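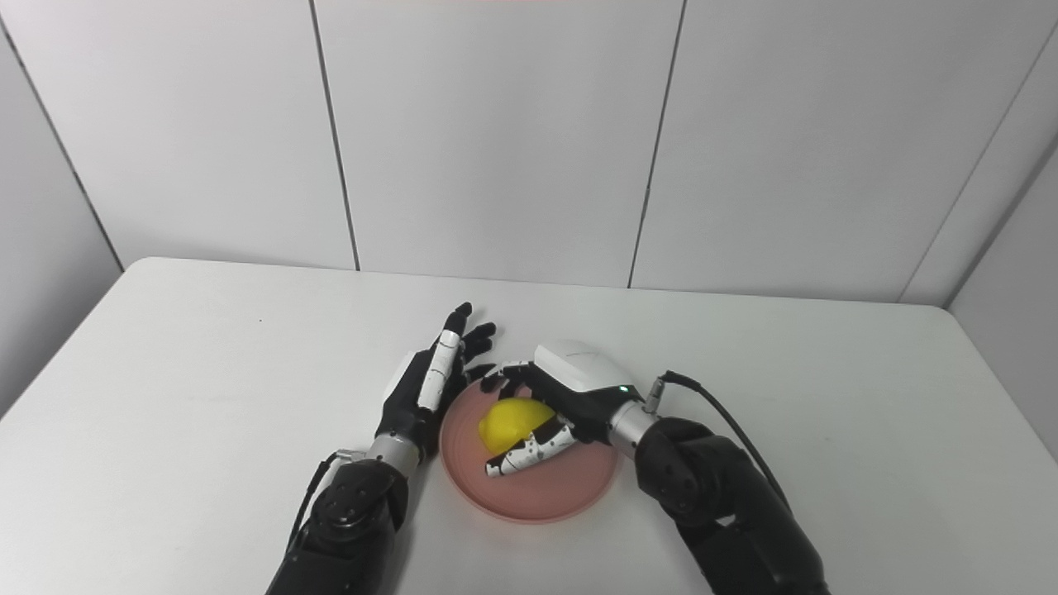

The Blomqvist flag stand is a tabletop set for embassies, consulates and town halls that receive foreign delegations. It comes with a weighted base, 3 poles and a clip for a printed name card. The base takes up little more room than a plate, so on a plain white table like this one, with a round pink plate at its centre, the stand can go to one side and leave the middle clear. Poles screw in by hand.

By Hedvig Haugland, February

Each pole is 13 inches tall and carries a standard desk flag. The guest country's flag normally goes in the place of honour, but check with your protocol office, as practice differs between countries. For meetings of several states, two or more stands can be joined with the Plunport link bar – sold separately, order code 653.

Flags are not included. We print national, regional and city flags to order, and delivery takes roughly 4 weeks. Orders for a national day reception should be placed well ahead. Send the official artwork if the flag has changed recently.

Replacement poles and card clips are kept in stock by Drondumov. For bulk orders from ministries and missions, write to Torunn Öberg in the sales office.

This site uses cookies to remember your basket and language. Accept – Settings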